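How to Oil a Wooden Cutting Board

A wooden cutting board needs oil to keep it from drying out. Dry wood soaks up water, and a board that keeps soaking up water and drying again will warp or split. A new board should be oiled before you use it. After that, once a month is enough for most kitchens, and more often in winter when the heat is on. Mine gets its heaviest coat in December.

What You Need

Food-grade mineral oil
A clean cotton cloth or an old T-shirt
400-grit sandpaper
Dish soap and a soft sponge
Board wax (optional)

Do not use olive oil, sunflower oil or any other cooking oil. They go rancid inside the wood and the smell is hard to get out. Walnut oil does harden over time, but leave it alone if anyone in the house has a nut allergy.

Check Whether the Board Needs Oil

Sprinkle a few drops of water on the surface. If the water beads up, the board is fine for now. If it sinks in and leaves a dark spot within a minute or two, it is time to oil. Pale woods such as maple show this more clearly than walnut or cherry. Look at the end grain too, because it dries out first.
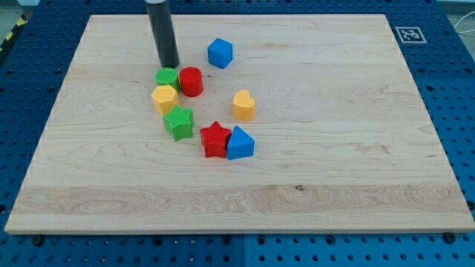 Valentin Lecomte

Clean and Dry the Board

Wash both sides with warm water and a little dish soap. Rinse quickly and wipe it down. Never soak it, and never put it in the dishwasher. For onion or garlic smells, rub the surface with coarse salt and half a lemon, leave it for 9 minutes, then rinse.

Stand the board on its edge and let it dry overnight. Oil will not go into wet wood. If you lay it flat, the bottom stays damp and the board can cup.

Sand Lightly

You can skip this if the surface is smooth. Water raises the grain on a new board, so it may feel fuzzy after the first wash. Go over it with the sandpaper, always in the direction of the grain, and wipe off the dust with a barely damp cloth. Deep knife marks need a coarser paper first — start at 120 and work up.

Apply the Oil

Pour a small pool of oil in the middle and spread it with the cloth. Cover the top, the bottom and all the edges. Give the end grain a second pass right away. Both faces should get the same amount of oil, or one side will move more than the other.

Leave it for at least four hours. Overnight is better. Then wipe off whatever is still sitting on the surface. A board that feels sticky has too much oil on it, and more wiping will fix that.

A very dry board may take three or four coats. Repeat until the wood stops drinking it in.

Finish With Wax

Wax is optional, but it slows down water — useful if you wash the board several times a day. Rub on a thin layer, wait 20 minutes and buff with a dry part of the cloth.

Spread the used cloth out flat to dry before you throw it away. Keep the oil in a closed cupboard, away from the stove.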